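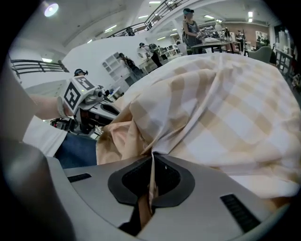

Gilmar Sales asks: does the order of demos matter when you train a cloth-folding policy? We recorded with hand-held grippers and shuffled everything. My loss looks great, but the folds come out crooked.

2 answers

Edgars Strazds
Shuffling is fine! Check your split first. We had 2847 clips and kept near-identical ones in both train and test, so the loss told us nothing. Split by session and by person. Our held-out success fell from 90 percent, and then we could finally fix things. Such a fun problem once the numbers mean something.

Try pinch-only clips too, with the cloth bunched up on a small table:

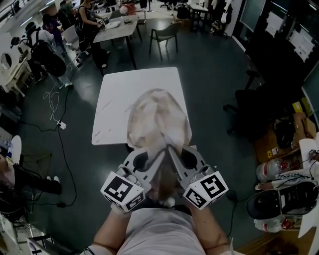
Mārtiņš Lill
More data. Worked for me, 3 extra sessions in May. Also check your marker tracking, mine drifted.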